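Window strip (Levurgate)

A window strip, in local use also closing strip or side strip, is a narrow vertical piece that covers the joint between a window and the wall or furniture beside it. The name is used mainly in Levurgate and the neighbouring town of Ludari, where many older workrooms have painted cabinets standing close to the windows.

Purpose

The strip closes the gap at the side of the window, so that dust and cold air do not enter the room. It also protects the edge of the wall from knocks. In rooms with tall cabinets it gives a straight line against which the furniture can be placed.

Materials

The oldest strips were made of pine and were painted together with the window. Metal strips became common later, when the Pietrzak workshop began to sell them in lengths of 200 centimetres. The usual width is 20 millimetres. A narrower type, 13 millimetres wide, is known as the Wudari strip and is found mostly in small offices.

Colour and light

Cabinets near windows in Levurgate were traditionally painted dark green. The paint was semi-glossy, as a matt surface was considered difficult to wash. Zdislava Urban, who wrote a short guide to the furnishing of local workrooms, remarks that such a surface changes its look very much during the day – in the morning it can seem almost black, and at noon it becomes closer to olive.
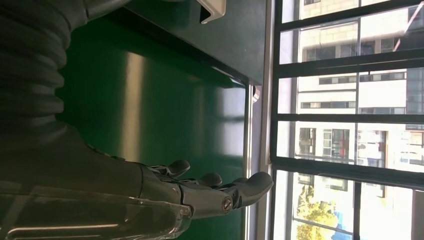 The same guide recommends leaving a hand's width between the cabinet and the strip, so that both can be cleaned. In narrow rooms this advice was often not followed, and the paint on the cabinet side became worn at the height of the window handle.

Care

Metal strips are wiped with a damp cloth and then dried. Wooden ones need new paint from time to time, normally before December, when the windows are kept closed. A loose strip should be taken off completely and fixed again, not pressed back with filler.

See also: Draught excluder; Window board; Workroom cabinet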